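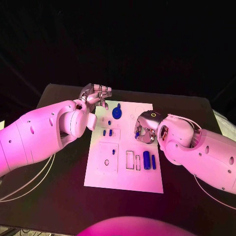

Operators wanted for our hand comparison study

Posted April 17, 2024

Do you like putting small things into small holes? We are looking for people to drive a two-armed robot through a peg and cylinder task, over and over, with different hands and different controllers, so we can find out which combinations people do well with and which ones make them want to go home. No robot experience needed. We do want a few people who have it, so please apply either way!

The study runs at the Eltside lab, second floor, in the room with the black curtain.

What we are comparing

We have two multi-fingered hands under test, the Bradex and the Kingi, and two ways of controlling them. One is a glove, where the robot's fingers follow yours. The other is a handheld controller we call Cukus, with a trigger for closing the fingers and a thumb stick for the wrist. Everybody tries both controllers. Which hand you get first is drawn at random, and you switch halfway through your sessions.

Our pilot round in January gave us 346 recorded trials, nearly all of them by people who work here. That was useful for shaking out cable problems and bad instructions, but we know these arms too well by now and it shows in the numbers. We want to see what happens with fresh hands on the controls. The goal for this round is 754 trials, and we'd love to have them done before the students leave for the summer.

What you'll be doing

You sit at the control station and see the table through the camera on the robot's head. The job is to pick up blue parts and set them on the marked spots. Pegs are the hard ones. They are tiny, they tip over, and a hand with five fingers has a surprising number of ways to get in its own road. The larger cylinders are friendlier, and most people get a feel for them in the first session.

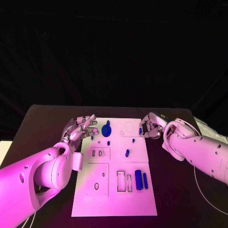 Right hand holding a blue peg over the task area during the operator study.

A trial ends when you've placed the part, dropped it out of reach, or run out the clock. Dropping things is fine. We learn a lot from drops, and you are never scored against other participants. Between blocks we ask you to fill out a short form on how tired your hands feel, how much you trusted the grip, and whether the robot did what you meant it to do. There's a blank box at the bottom for anything else. Please use it! The best change we made after the pilot (a softer closing speed near the end of the trigger pull) came straight out of that box.

The work is done under colored light. We are testing the cameras at the same time as the hands, and the current block uses pink, quite a lot of it. Your own station has normal lighting, but you will be looking at a pink picture for most of the session. If strong color on a screen gives you headaches, mention it when you write and we'll put you in a later block with white light.

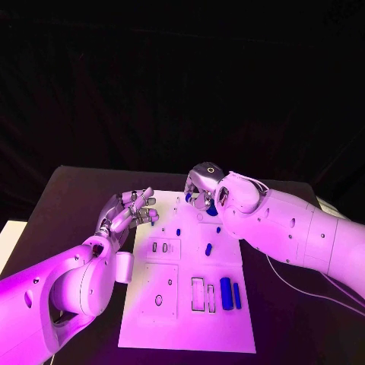
Sessions last 50 minutes, including a break whenever you want one. We ask for four sessions per person, on separate days, and no more than two in the same week. The first is mostly practice: you learn the glove, you learn the Cukus, you move each arm around on its own and then both together. Using the left and right arms at once feels odd to begin with, a bit like learning to back up a trailer. It does settle down.

Who can take part

You need to be 18 or older and have comfortable use of both hands. Glasses are fine. The glove comes in three sizes and fits most people, but very long fingernails don't work with it. Left-handed people, please apply; we had far too few of you in the pilot. We're also keen to hear from people who do fine work with their hands for a living or for fun, such as sewing, watch repair, model building or dental work.

You can't take part if you were in the pilot, or if you've used either hand at another lab in the past year.

Pay

We pay $17 per session, handed over at the end of each one, plus a bonus session payment if you finish all four. If you stop early you keep what you've earned. Parking behind the building is free for participants.

How to sign up

Fill out the short form at the front desk or on the study page and tick the times that suit you. Evening slots go fast. We'll reply within a few days with a start date and a consent form to read ahead of time. Bring any questions about it to your first visit, where we'll go through it together before you touch a controller.

If you'd like to watch a session before deciding, say so on the form and we'll find you a chair.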